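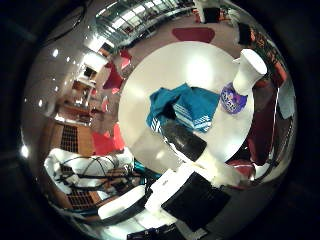
Is the Bremanitz wrist camera kit good enough for teaching an arm to pick up cloth?

tansy_and_tin
Posted Monday, April 1, 2019

I help run a small evening group in Elledthorpe and we have a two-finger gripper arm that has so far only been asked to move hard things about. We would like it to handle tea towels and flannels next. Grirnlow are offering the Bremanitz wrist camera kit at 262 pounds, with the fisheye lens, the mounting ring, the cable and a year of the recording software. Is it good enough for soft things, or should we save up for one of the dearer depth cameras? We can all manage a screwdriver, but only two of us are happy writing code.

3 replies

Mulugeta Weldu

It is good enough for cloth, and for a group like yours I would buy it before I bought a depth camera. We have had ours since January and it has been on the arm nearly every week.

The main thing you are paying for is the wide view. An ordinary webcam on the wrist sees less and less as the gripper comes down, and with a towel that is exactly when you want to know where the edge has got to. With the fisheye you keep the fingertips, the cloth and a good deal of the table all in view right up to the moment of closing. The price of that is a very bent picture, with the straight lines near the rim all curling round, and people new to it do tend to pull a face when they first see it on the screen. You get used to it in an evening. The learning software takes the bent picture just as it comes, so please don't spend a weekend trying to flatten it as I did. I lost a lot of sharpness round the edges and the arm got no better at anything.

On depth, I would only say that a depth camera is lovely for boxes and mugs, but the one we borrowed was poor close up, and a thin cloth lying on a table hardly stands up from the surface at all. Most of what helps the arm is colour and the shading in the folds. So choose a towel that is a different colour from your table, at least to begin with, and keep a stripe or a hem on it if you can, as a plain one gives the camera very little to hold on to.

Now the recordings. The booklet says 50 demonstrations is enough for a simple pick and place, and for a wooden block it was. For cloth it was nowhere near. We were at 200 before the arm would take hold of a towel it found in a heap and lift it more often than it missed, and even then it was fussy about the heap being near the middle of the table. Crumple the cloth afresh every time, really scruff it up, and put a few other bits and pieces on the table so it learns to leave them alone. A cup is a good one. If you always lay the towel out in the same way you will end up with an arm that can do that one trick and nothing else, and you'll have to start again (ask me how I know).

A few grumbles, to be fair to you. The mounting ring is plastic and the two little bolts work loose, so put a drop of thread lock on them. The cable is too stiff for my liking and pulls at the plug when the wrist turns right over, and we ended up tying a slack loop further back along the arm. The clock in the recording software also drifts away from the arm's clock on long sessions. We stop and restart it every half hour and that cures it well enough, though for the money I do think they might have put it right by now.

Your two who write code will be plenty. The setting up took me most of a Saturday, and a fair bit of that was finding the right driver page. It is under Older Products on the Bremanitz site, for reasons best known to themselves.

gadgetgran_h

never used it with cloth but the lens scratches if you look at it funny. get a spare cap. also grirnlow postage is steep, worth ringing them to ask about collecting

Pipistrelle Workshop

I agree with most of what Mulugeta has written, and I'd like to put in a word about the fingers, as I think the camera gets too much of the credit and too much of the blame. We had the very same kit and a very poor time of it for weeks, and the trouble was nearly all down to the hard tips that came on our gripper. They slid straight off a folded edge. We changed them for the Worku rubber pads, which push on over the ends, and the difference was plain that same evening. If your gripper already has soft pads on it then ignore me, but if it hasn't, I would put that first on the list and the camera second.

The other thing is light. Our hall was built in 1947 and has tall windows all down one side, very handsome, and an absolute nuisance for a lens that takes in half the room. On a bright day the camera turns itself down to suit the windows and the cloth goes dark and muddy. There is a setting called fixed exposure, tucked away on the second page of the software, and you should set it by the cloth and then leave it be. We also record on dull days and bright days both, so that the arm doesn't get a shock when the sun comes out - it was a good deal worse in the afternoons until we did that.

As to folding, which I suspect is where you are heading (everybody does), I should be cautious. With one arm and two fingers you can pick up, drag, drop in a basket, and with patience make a single fold by dragging one edge over. A neat square flannel is asking rather a lot. We are still at the single fold and quite pleased with ourselves.

tansy_and_tin

Thank you all so much, this is more help than I had hoped for. Ours has the hard tips, so I shall order pads as well. Mulugeta, may I ask which thread lock you used, and whether the ring still comes off afterwards? We share the arm with the Thursday lot and they like it bare.

Mulugeta Weldu

The blue sort, the medium one. It comes off with an ordinary hex key and a bit of a grunt. Don't use the red or you will be there until Christmas. If it is coming on and off every week, though, I'd leave the thread lock out altogether and check the bolts before each session, and mark where the ring sits with a dab of paint so that it goes back at the same angle. A camera that has shifted round even slightly will upset everything you have taught it.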